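How to Arrange a Guided Visit to the Historic Park at Vatville

The park at Vatville is open to individual walkers throughout the year, without charge. Groups who wish to be accompanied by a guide, or to enter the walled garden and the old orchard, must make a request in advance. The steps below apply to schools, clubs, garden societies and private parties.
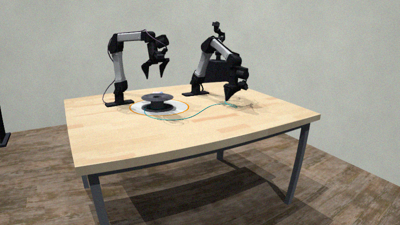
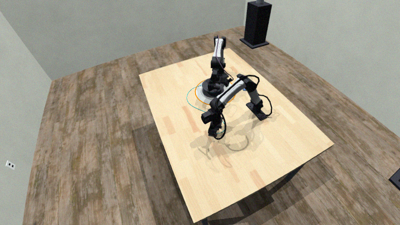
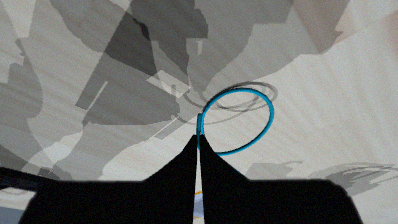
Computer renderings: two views of a wood table with two robot arms, and a close view of black gripper fingers.

Step 1. Choose your route

Three routes are offered. The Lower Walk follows the stream from the Cudarano gate to the mill pond and is level for its whole length. The Orchard Walk passes through the walled garden, where the pear trees are trained against the south wall. The Long Walk takes in both and continues up the lime avenue to the terrace. There are 191 steps between the mill pond and the terrace, and no other way up on this route. Groups with strollers or wheelchairs should request the Lower Walk.

Step 2. Check the season

The walled garden is closed to groups during August, when the paths are relaid and the box hedges are clipped. The stream path may also close after heavy rain. The lime avenue is at its best in late spring, and the beeches near the Porkach gate color in the fall.

Requests for the current fall season must reach the park office by 14th October. Requests received later are held over to the spring list.

Step 3. Complete the request form

The form is available at the park office and at the Vatville town library. Please give:

The name of the group and one contact telephone number
The route requested, with a second choice
Two possible dates
The number of adults and the number of children
Any needs concerning access, hearing or sight

A group may not exceed 100 persons. Larger parties are divided and given separate starting times. Children must be accompanied by adults from their own group, as the guide cannot be responsible for supervision.

Step 4. Wait for confirmation

The office replies in writing. A visit is not booked until the confirmation has been received — please do not hire a bus before then. The confirmation states the meeting gate, which is not always the main one.

Step 5. Plan your arrival

Buses must use the Porkach gate. The bridge at the Cudarano gate is narrow and is closed to heavy vehicles. Drivers may wait in the gravel lot beside the former stables, where there is also a drinking fountain.

During the visit

Visitors are asked to stay on the paths, and to keep off the roots of the great cedar in particular. The boundary stone beside it bears the date 1,671, with the comma cut into it by a later hand. Rubbings of the stone are not permitted. Picnics may be taken on the terrace lawn only. Dogs are admitted on a leash, except in the walled garden.

Changes and cancellations

Please notify the office at least 3 working days before the visit. If the park must close because of high wind, the office will telephone the contact person and propose another date.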